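Cultetmont Supporters Club
Minutes of the April meeting

Called to order at 7:05 p.m. Last month's minutes approved with no changes, and then straight into the football talk!

1. Season recap
What a finish! Two wins in the last two games, and the defense looked faster than it has all year. Everyone wants the Bednárik end zone section kept together next season.

2. Membership
We are at 166 paid members, our best spring ever. Renewal forms go out with the May newsletter.

3. Road trip to Esach
Big interest in this one. Nine seats are left on the Drustar bus, and the deposit is due before the next meeting. Tailgate starts at 10 a.m. (bring chairs, and bring your voice!).

4. Draft party
Moved and passed to hold it in the clubhouse again. Wings and chili, potluck style, plus a mock draft contest. Doors open at 6.
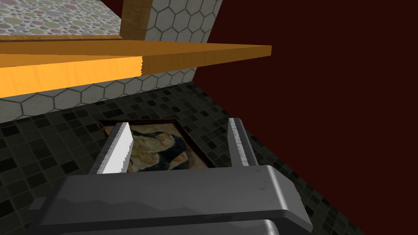 5. New business
Motion to order new scarves in the old colors. Passed, loudly. Samples will be at the May meeting.

Adjourned at 8:20 p.m.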